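Setting Up a Household Task Trial: Guidance for Student Teams
October
By Javiera Rivadeneira

Teams on the Stadex module are asked to prepare, run and record a set of household tasks in the practice room. These notes explain how a trial should be laid out and scored. They should be read before a team books its first session.

Both surfaces and floor count as working space – the mattress and the basket are treated as parts of one layout.

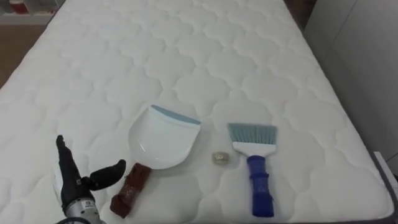
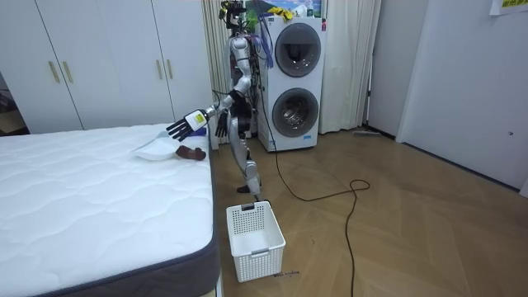
1. Agree the task in one sentence and write it at the top of the trial sheet. "Put the cloths in the basket" is acceptable. "Tidy up" is not, as two markers may read it differently.

2. Set out the objects and record their starting positions on the sheet. Leave enough space between neighbouring items for the fingers to open fully.

3. Check the path of every cable before the arms are enabled. One member of the team stays at the stop button throughout and has no other duty.

4. Run the task at 80 per cent speed until the team has a clean attempt, then ask the supervisor for permission to increase it.

5. Enter each attempt in the log, including those that were stopped early. File names follow the pattern used by the Clostovura group last year: team, task, attempt number.

The trial is marked out of 1000. Last year's highest mark was 976, awarded to the Farías team – their log contained 141 attempts, each with a short note on the outcome.

Completed sheets should be handed in at the Stanero office before the next team's session begins.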